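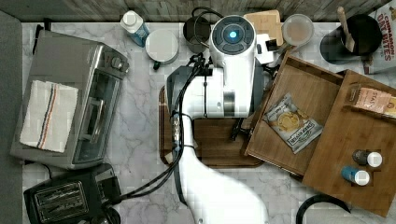 Dark brown cutting board with rounded corners, on a white and grey marble-patterned worktop

Porstead Cutting Board, Dark Brown
Price and delivery are shown at checkout. Item 88 in our kitchen range.

The Porstead is our everyday wooden board for bread, vegetables, fruit and cheese. It has a dark brown colour and rounded corners, and it is made to stay on the worktop all day, next to the toaster or the oven, so you do not need to take it out of a cupboard each time you want a slice of bread.

We have sold this board since our shop was very small. Subbarao Menon drew the first one for his sister Geetha, who wanted a board without sharp corners because her kitchen is narrow and she was always knocking her hip on the old one. The shape has changed very little after that. In June we passed 4000 boards sold, and half of these, 2000, went to customers who had bought something from us before.

Which side to use
Both sides are flat and both can be used for cutting. Many customers keep one side for onion and garlic and the other for bread and fruit. There is no groove for juice. If you cut a lot of ripe tomatoes or meat, please look at our Sturno board, which has one.

Before first use
Wipe the board with a damp cloth and let it dry standing on its long edge. Then rub in a thin layer of food-safe oil and leave it overnight. In the morning wipe off what remains.

Daily care
Wash by hand with warm water and a little soap. Do not put it in the dishwasher and do not leave it in the sink. Dry both sides with a kitchen towel. Oil it again when the surface looks pale or feels rough under the hand.

Please do not use the board as a stand for hot pans or trays, and keep a hand's width between the board and a toaster oven which is switched on. Heat from one side can bend the wood over time. A board that has bent a little will often come flat again if you turn it over and leave it for two days.

On stone and marble-pattern worktops
The board has no rubber feet. On a smooth surface it can slide, so lay a damp cloth under it, or order the Adach mat, sold separately.

In the box
1 cutting board
1 care card
The oil is not included.

Guarantee
2 years against cracks in normal home use. Knife marks are normal and are not covered. For a claim, write to Lavanya Devadiga at the service desk with your order number and one photo of each side.

Customers also look at
Sturno board with juice groove
Shenoy bread knife
Adach non-slip mat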